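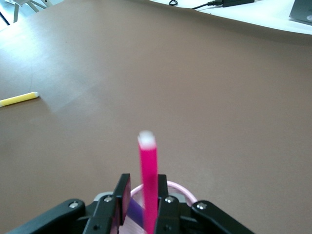

手爪持物状态由 Lukumay 感知服务中的 grasp_state 节点给出，规划端 Liltenora 只读取该节点的输出，不直接访问夹爪编码器。节点同时使用两路信息：夹爪开度反馈，以及腕部相机在两指之间区域的分割结果。开度反馈能说明指间有物，但不能说明是哪一件，也不能给出朝向。以粉色记号笔为例，笔身夹在左右两指之间，白色笔帽朝上，黄色记号笔横放在左侧的棕色台面上，此时节点应只对指间的粉色笔输出 held，黄色笔保持 on_table。若两支笔同时被标为 held，按 4.3 节检查指间掩膜的左边界。左上方台面若有一片偏亮的反光，颜色判别在该区域会偏向灰白，处理方法见 4.4 节。

本章说明如何在 Vikby 控制器上配置、标定并验证持物识别与放置规划。开始之前应已完成第三章的关节零位和相机外参标定。

4.1 运行前检查

1. 确认控制器处于“待机”状态，左右两臂均未加载任务脚本。
2. 打开管理页面的“服务”标签，确认 lukumay-core、grasp_state、liltenora-plan 均为“运行中”。若 liltenora-plan 显示“等待模型”，先启动 lukumay-core，再重启规划服务。
3. 在“时钟”标签中核对相机与控制器的时间偏差。偏差显示为红色时不要继续。
4. 确认控制循环频率为 200 Hz。低于该值时，夹爪开度与图像的对齐会出现跳变，表现为 held 与 unknown 反复切换。
5. 清空上一次会话的物体表：在终端执行 lkm table clear。物体表不会随任务脚本退出而清空。

注意：执行 lkm table clear 之后，规划端会丢弃全部放置目标。正在执行的轨迹不会因此停止，须先让两臂回到待机。

4.2 建立物体表

物体表记录每类物体的名称、颜色区间、外形类型和允许的抓取方向。Lukumay 不带预置的文具类模型，须自行登记。

1. 在台面上铺好底纸。底纸颜色应均匀，与任一待识别物体的颜色都有明显差别。棕色底纸适用于大多数彩色笔，不适用于木色或米色的物体。
2. 执行 lkm table new，输入表名。表名只能使用小写字母和下划线。
3. 逐件放入物体，每次只放一件，执行 lkm table add。系统会在固定相机和两路腕部相机中分别取样。
4. 为每件物体选择外形类型。记号笔选“细长，有端别”；杯子选“容器，开口向上”。
5. 对“细长，有端别”的物体，在取样画面中点选有帽的一端。该端写入 tip_a，另一端写入 tip_b。
6. 执行 lkm table check。所有条目显示“可区分”后方可保存。

说明：粉色笔与浅粉色杯子的色相接近，check 有时会报“色相重叠”。遇到这种情况，不要收窄笔的颜色区间，应打开杯子条目的 use_shape 选项，由外形参与判别。收窄颜色区间会使笔在阴影中丢失。

说明：颜色区间按相机分别保存。更换某一路相机后，只需对该相机重新取样，命令为 lkm table resample，后接相机名。

4.3 配置指间掩膜

指间掩膜是腕部相机画面中的一块多边形区域，grasp_state 只在该区域内判断持物。出厂掩膜按 Gremness 标准指片绘制，更换指片后须重画。

1. 让夹爪全开，执行 lkm mask edit，选择左腕或右腕。
2. 沿两片手指的内侧边缘描出左右边界。边界应落在手指上，不要落在手指以外的台面上。
3. 上边界取被夹物体可能伸出的最高处。竖直夹持的细长物体会伸到指尖以上，上边界须留足余量，否则笔帽不参与判断，朝向输出为 unknown。
4. 下边界取夹爪安装座的上沿。安装座上的螺钉有镜面反光，不要包含在掩膜内。
5. 让夹爪闭合到最小，再看一遍左右边界。掩膜会随开度线性收缩，闭合后若与手指边缘错开，调节 mask_gain。
6. 保存，并对另一侧手腕重复以上步骤。左右两侧的掩膜不共用。

完成后做一次静态验证：夹住一件已登记的物体，在台面上另放一件，使后者位于腕部相机视野之内、掩膜之外。执行 lkm state watch，前者应为 held，后者应为 on_table，且两者的置信度都不闪动。若后者也变为 held，左边界或右边界画得过宽；若前者为 unknown，查看开度反馈是否仍停留在上一次的数值。

注意：指片内侧为深色光面时，会映出被夹物体的颜色。分割结果可能把反光算作物体的一部分，使中心线向该指偏移。打开 suppress_reflection，或将边界向内收 2 个像素。两者不要同时使用。

4.4 曝光与反光处理

自动曝光会使颜色区间随手臂位置漂移，持物识别必须使用固定曝光。

1. 在“相机”标签中关闭自动曝光和自动白平衡，对三路相机逐一操作。
2. 将腕部相机曝光时间设为 1666 微秒，增益保持默认值。
3. 将手臂移到任务中最靠近灯光的位置，查看直方图。若右端有堆积，先调整灯的角度，再考虑缩短曝光。
4. 对底纸上固定出现的亮斑，用 lkm glare add 登记。登记区域内的颜色判别权重降低，外形判别权重相应提高。
5. 重新执行 lkm table check。

说明：glare 区域以台面坐标保存，不随手腕移动。移动灯具、更换底纸或重新铺纸之后，原有区域一律作废，须删除后重新登记。

说明：底纸上的斑点和色块面积较小时会被 min_area 过滤。若某处污渍被反复识别为物体，用 lkm ignore add 单独排除，不要通过提高 min_area 来解决。提高 min_area 会使竖直放置或被部分遮挡的细物体一并被过滤。

4.5 设定放置任务

下面以“将台面上的笔放入杯中”为例。任务由 Liltenora 的任务文件描述，存放在控制器的 tasks 目录下。

1. 执行 ltn task new，模板选择 place_in_container。
2. 在 container 字段填入杯子在物体表中的名称。
3. 在 items 字段列出允许抓取的物体。未列出的物体即使出现在台面上，也只作为障碍处理。
4. 设定 arm_policy。可选值为 nearest、left_only、right_only。双臂工作站建议使用 nearest，由规划端按物体位置分配。
5. 设定 tip_policy。填 tip_a_up 时，放入杯中后有帽的一端朝上；填 any 时不限制朝向，规划时间较短。
6. 设定 clearance，即下降段与杯沿之间的最小间隙。笔身较粗时应相应加大。
7. 执行 ltn task lint，消除全部错误。警告可以保留，但 W-arm-overlap 除外。
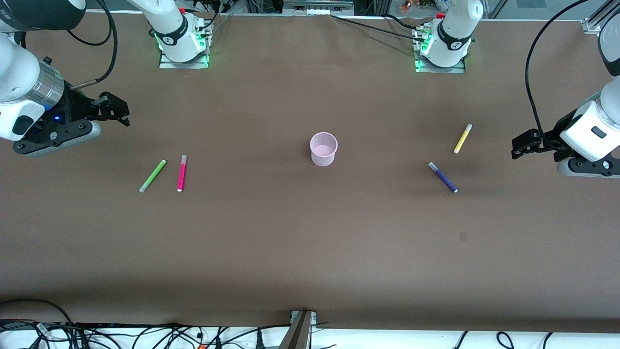 W-arm-overlap 表示两臂的预计扫掠空间在杯口上方相交。规划端默认允许两臂同时接近各自的目标物，但杯口上方为独占区，同一时刻只准一臂进入。若独占区半径过小，手爪外壳可能先于手指进入对方的空间。处理步骤如下：

1. 执行 ltn zone show，在三维视图中查看独占区。
2. 将独占区半径加大到能容纳整个手爪外壳，而不仅是手指。
3. 将区外等待点设在各臂自己的一侧，等待时手指应高于台面上所有已登记的物体。
4. 设定等待超时为 400 毫秒。超时后，等待的一臂沿原路退回，规划端重新排序。
5. 再次执行 ltn task lint，确认警告消失。

注意：夹爪线缆不在碰撞模型之内。线缆从上方绕到手爪后部时，会在手臂前侧形成较大的弧线，手腕翻转时可能扫到底座一侧。须在第三章的 cable_limit 中限定腕部转角，不要依靠独占区来避免。

4.6 空跑与首次运行

空跑只计算并执行轨迹，夹爪不闭合。每次修改任务文件、独占区或外参之后，都须空跑一遍。

1. 将杯子放在台面中部，开口向上，笔散放在两侧，彼此不要搭叠。
2. 执行 ltn run，附加 dry 选项，速度倍率取最低一档。
3. 观察手指在抓取点的停留高度。手指应停在笔身上方，不接触纸面。若触到纸面，检查 table_height，不要改动物体表。
4. 观察下降段。手爪应沿竖直方向接近杯口，在杯沿以上减速。
5. 空跑结束后，用 ltn log last 查看各段的规划结果，确认没有 replan 记录。
6. 去掉 dry 选项，仍以最低速度运行一遍。
7. 运行无误后，再逐档提高速度倍率，每提高一档运行一遍。

警告：运行期间手不得进入台面区域。需要扶正杯子或移开物体时，先按暂停键，待两臂均显示“保持”后再操作，完成后执行 lkm table refresh，然后恢复运行。直接恢复会使规划端沿用移动之前的位置。

说明：底座上的指示灯只反映驱动状态，与感知和规划服务无关。指示灯正常而任务不启动时，按 4.7 节排查。

4.7 故障排查

任务不启动，日志为 E-no-candidate
物体表中没有可抓取的条目。检查 items 字段的拼写，再查看物体是否落在 glare 或 ignore 区域内。两者同时命中时，以 ignore 为准。

任务不启动，日志为 E-container-pose
容器姿态无效。常见原因是杯口未被固定相机完整看到。移开停在杯子上方的手臂，执行 lkm table refresh。若仍然报错，重新登记杯子，外形类型选“容器，开口向上”。

夹住后状态为 unknown
依次检查：开度反馈是否更新；掩膜上边界是否过低；腕部相机曝光是否被恢复为自动。控制器断电重启后，相机会读取自身保存的参数，未在“相机”标签中点选“写入设备”的设置会丢失。

夹住后颜色判别错误
多见于粉色与浅粉色、紫色与深粉色之间。先看物体是否位于 glare 区域上方，再用 lkm table resample 重新取样。取样时手臂应处于任务中的实际抓取姿态。

朝向输出与实际相反
tip_a 与 tip_b 登记颠倒，或者笔帽在曝光过度时与背景混在一起。用 lkm table show 核对端别；端别正确时，按 4.4 节检查直方图。

两臂同时停在等待点
独占区未释放。一般出现在暂停之后手动移动过手臂的情况下。执行 ltn zone release，确认杯口上方无手爪，再恢复任务。不得在手爪仍位于杯口上方时执行该命令。

放入时笔身碰到杯沿
先核对外参，再加大 clearance。若仅一侧手臂出现此问题，对该侧重做第三章的手眼标定，另一侧保持不变。

4.8 备份与恢复

物体表、掩膜、glare 区域和任务文件分别保存，备份时须一并导出。

1. 两臂回到待机，退出全部任务。
2. 执行 vikby export，按提示选择“感知与任务”。
3. 将导出文件复制到控制器以外的存储位置。
4. 恢复时执行 vikby import，并在导入后重新进行 4.3 节的静态验证。

导出文件中不含相机固件参数和关节零位。将配置导入另一台工作站时，外参与掩膜均不可沿用，导入界面中应取消勾选这两项，并按第三章和 4.3 节重新建立。物体表可以沿用，但要在新工作站的灯光下对每路相机执行一次 resample。

本章修订日期：2023年5月14日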